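Can an arm tidy a kitchen counter yet? Notes from the Gronis bench, 1/8

A fixed arm, one table, ordinary kitchen items. Plates upright in a wooden rack, mugs on a stand, toy corn in a wicker tray, a toaster oven at the back.
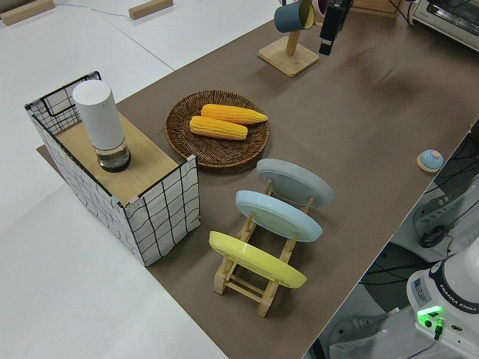

2/8
Plates. Three in the rack, pale gray, light blue, yellow. Racking a plate means hitting a slot with the rim at the right tilt. A few millimeters off and it rides up on a slat. Our most common failure.

3/8
Mugs. Taking one off a peg is easy. Putting it back is hard: the handle has to be found, turned and threaded, and the fingers usually block the view of the peg.

4/8
Toy corn. Light, bright, forgiving. If your demo only moves things like this, you have not tested much.

5/8
Numbers from June. 2573 attempts across all chores, 404 failed. Of those, 111 were plates. Most of the others were grasps that slipped during the lift.

6/8
The failure rate looks decent until you chain steps. A counter reset on our list is 10 steps. At our per-step rate, fewer than one run in five gets through clean without a retry.

7/8
Samham asked about shop-floor kitting with the same setup. Better odds there. Parts arrive in known poses, trays can be keyed, and you can redesign the fixture. You can't ask a household to redesign its dish rack.

8/8
So: single chores, yes, with someone nearby. A whole kitchen, no. Next up is retry logic on the plate step, then the same list on the Akolgo bench with different lighting.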